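Checklist before sending the Rollow cartridge reprint to buyers, Valldale game shop

1. Box seal. OK. Two boxes have a small tear at the corner, I put them to the side.

2. Manual. All pages are present. The map of Skisus castle is printed a bit dark, but it is possible to read it.

3. Cartridge contacts. Cleaned and checked with the lamp. OK.

4. Start test. The title screen must come within 3 seconds. One cartridge needed a second try, so please test this one again in December.
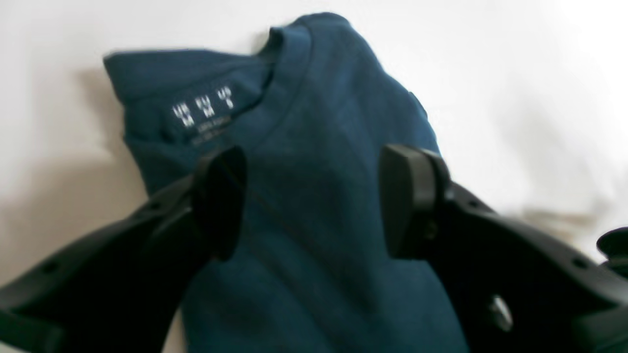

5. Save battery. Save in the first village, switch off, wait, load again. OK on all that I tested.

6. Language menu. The English text is the new translation. In the Moreira level one line still goes outside of its text box. Not dangerous, but ugly.

7. Serial number. Compare with the list. Number 677 is written two times, please correct it.

8. Console power cable. Warm after over 2 hours of testing. Replace before the next check.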